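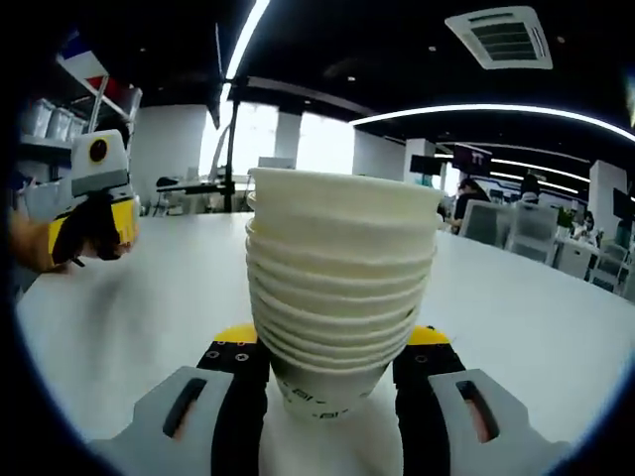
一、这一期做了什么

Els,你好。5月的进展,写得急,先把要紧的说了,表格后补。

项目还是老名字,Ternside 公用餐具整理。Nukard 这边批的第一笔钱用在三件事上:买纸碗纸杯、腾长桌、给架子重新分格。前两件基本完了,第三件一半。

纸碗。统一成一种了,白色,碗底那一圈有浅灰的小字,以前三种混着放,口径差一点点,叠起来歪,拿的时候一拔带出来两三个。现在一种碗,一摞一摞竖着放,口朝上。旧的两种没扔,Brahim 收到楼下去了,培训日中午先用掉。

摞多高,争了好几回。Baltasar 要高,省地方。Brahim 要矮,说高了从下面扶着走容易斜。最后定的是碗可以高一点,杯子必须矮。上桌的和上架的也分开:上架的不拆袋,上桌的拆了袋就不再装回去。这条写进张贴的说明里了,说明是 Nahuel 写的,有一行字太小,要重打。

架子。金属架上用白色塑料箱,排一排,放零碎:杯盖、搅拌棒、纸巾、备用的小勺。箱子目前没贴标签,大家靠记。不行,下期一定贴。标签纸 Ziller 那边发过来的尺寸不对,太宽,在换。

二、纸杯

纸杯的问题比纸碗多。先说供货。Paredes 四月底说有现货,下单以后又说要等,等来的第一批是另一种杯口,没卷边,拿热水的时候大家不喜欢。退了。第二批对了,卷边的,乳白,一袋30只。袋子很薄,角上容易破,签收的时候 Abelardo 挑出来几袋破角的,单独放,没往桌上拿。Paredes 同意补,还没补到。

桌上的放法:矮摞,杯底朝下,放在长桌靠边的位置,伸手就够得着。原来我写的是放桌子中间,试了一个礼拜,坐着的人要站起来够,改了。

戴口罩这一条是自己加的,拆袋和补货的时候戴。原计划没有,没有额外花钱,用的是库房现成的。有人忘,提醒一下就好。 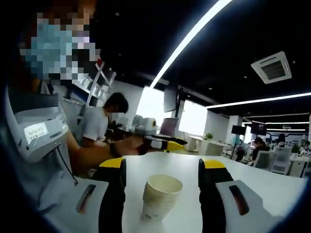 纸杯矮摞,长桌近侧,5月

杯架。墙上的白架子也在用了,放杯子和别的白色零碎,放得有点满。满的原因很简单,退货那批占着位子的时候,新的先挤上去了,退走以后没人重新排。下期排。Baltasar 提议架子上只放杯,别的都下到塑料箱里去,我同意,Brahim 说箱子不够。够不够等贴完标签再看,现在箱子里头装的什么谁也说不全。

三、长桌

长桌是这次花时间最多的,超出预计。申请书里写得很轻松,"清空桌面",四个字。实际上桌子两头归不同的人用,吃的和办公的东西混在一块,每天下班前收一次,第二天上午又摊开。现在的办法:靠墙那头算办公,另一头算餐具,中间不划线,先这样试。

收一次桌子,头几天要40分钟,主要花在问"这个是谁的"。现在快多了,没掐表,不写数。

桌面擦过以后亮,灯底下看得出水印子。布要换,这种棉布掉毛。Els 上次来问过桌面要不要铺东西,我们讨论下来不铺,铺了反而藏渣,擦也不好擦。

还没解决的,键盘。收了又回来。不是哪一个人的问题,是那一头没有合适的地方放。Nahuel 画了个抽屉托的草图,装在桌板底下的,我觉得可以,但要打孔,要物业点头,所以这期没动。小瓶子也是一类,洗手的、擦桌子的,都是小白瓶,长得差不多,容易拿错。打算全部换成贴了字的。
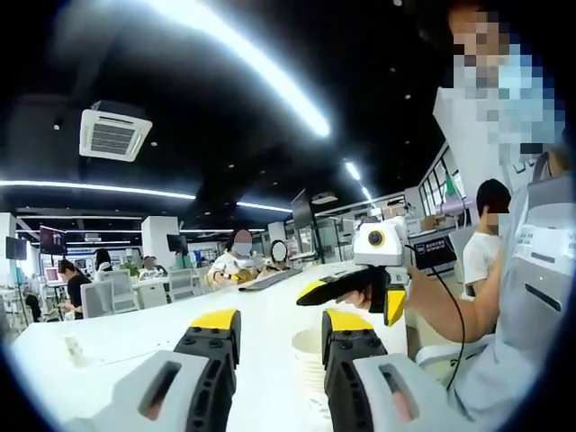

长桌近况,键盘、小白瓶未归位

四、钱

本期支出3,248,含运费,不含退货那批(已冲回)。最大的一项是纸碗,其次纸杯,再其次是塑料箱。发票齐了,除了 Ziller 那一张,抬头写错了,写成 Ternsid,少一个字母,已经让他们重开。

预算里给"桌面用品"留的那格几乎没动,想请示一下能不能挪到标签和抽屉托上。挪的话我补一页说明,不挪也行,抽屉托就放到下一年度。这个月底前给个话最好,报价有期限的。

没有人工费。大家都是在上班时间里抽空做得,所以进度时快时慢,请理解。

五、拖后的和没做的

标签:没做。等纸。

架子分格:做了下面两层,上面没动,太高,要梯子,梯子借出去了还没还。

旧碗:还剩一些,培训日用。培训日要是改期,就得另找地方堆,楼下那间屋有点潮,纸的东西放久了不好。Brahim 会隔几天去看一眼。

回收:原来说要把用过的纸碗纸杯分开收。桶买了2个,放的位置不对,一个在门后面,开门就撞。挪过一次,挪完又有人嫌远。还要再挪。收上来的东西目前没有单独称,申请书里承诺过要称,这个我记着,下期开始,秤跟厨房借。

意见本:挂出来了,写的人少。有一条说纸碗比以前的轻,装汤不放心,套两个用。套两个就等于用量翻倍了,这个要跟进,可能要问 Paredes 有没有厚一点的同款,价钱另说。另一条说杯子不错。还有一条画了个笑脸,没写字。

六、下一期

先贴标签,纸一到就贴,Nahuel 和 Abelardo。
白架子重排,Baltasar。
跟 Paredes 要补货和厚碗样品,我来。
回收桶再挪,挪完定死,贴地标。
抽屉托看批不批。
说明重打,字号放大。张贴的位子不变,还在白柱子上。

附件里本来应该有一张物品清单,Abelardo 在弄,格式还不统一,有的按袋有的按箱,弄好单独发,先别等它。上次您要的四月对照表也在那份里头,一起给。

另,下次来之前麻烦提前说一声,长桌那头可以先收出来,方便摊开看样品。上午十点以后都行。

Brahim El-Sayed 看过纸碗和回收两段,别的段落有错算我的。

Nahuel 的草图扫描件我忘了附,明天补上。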